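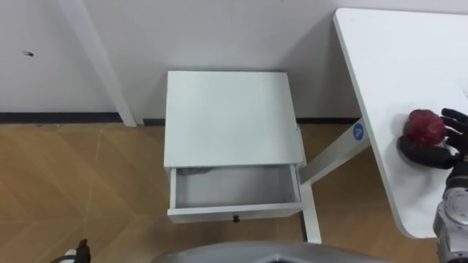 The right hand on our Closach unit has a bad habit, and if you're working through section 12 you've probably met it. You tell it to let go, the fingers twitch, and then they clamp right back down on whatever they had. We call it a stuck close, and on the log it comes up as fault 563. I got to know it very well while I was setting up the drawer-and-table routine, the one with the white nightstand, the drawer pulled open, and the red fruit over on the table. A round red thing is a pretty kind object to have this happen with. A glass isn't, and your thumb really isn't, so please read the cautions before you go in there with your hands!

**CAUTION:** Never pull an object out of a stuck hand while the arm has power. Modupe Briggs tried it with a sponge on our first unit and the fingers followed her. She was fine (she had a glove on, and she's quick), but that's why the wording here is so bossy.

**CAUTION:** The red stop button cuts the drive to the arms, but the fingers keep their grip. They're made that way so a heavy load doesn't drop on your foot. A stopped robot can still be squeezing.

### Clearing fault 563

1. Say "stopping" out loud so anybody nearby knows, then press the stop button.
2. Wait for the tone. If you don't hear it, wait until the status light goes steady amber.
3. Look at where the other arm is. It's really easy to stare at the bad hand and lean your hip right into the good one.
4. Put your palm under the object. Don't take its weight yet.
5. Find the release tab on the inside of the wrist and slide it toward the elbow. It's stiff, and it's supposed to be.
6. Open the fingers one at a time, starting with the thumb. If one won't move, leave it alone and skip down to "When it won't let go."
7. Take the object away and slide the tab back until it clicks.
8. Close any drawer or door the robot was working on. The restart move swings both arms out, and I've had one catch an open drawer front and drag the whole cabinet with it.
9. Step back past the floor tape, release the stop button, and run Hand Check from the Honard menu.

> **Note:** Hand Check takes 14 seconds per hand. It looks like it's frozen halfway through. Let it finish, or you get to start over (ask me how I know).

### Why it happens

Most of the time it's the grip threshold. When it's set too low, the hand reads its own finger friction as an object slipping and squeezes harder to save it. Emiliano Medrano worked this out one November by running the same grasp over and over until he got the fault on demand. Raise the threshold one step, test with something soft, and go up another step if you have to. Stop at 13. Any higher and it starts dropping things.

The other cause is juice or dust in the finger joints. Wipe them with a barely damp cloth, power off, every time you've been using real food.

### When it won't let go

Leave the power off, hang the tag on the stop button, and call Damilola Bassey on the workshop line. Don't use pliers on the fingers. Write down the object, which hand it was, and the last command you sent, and tape the note to the tag.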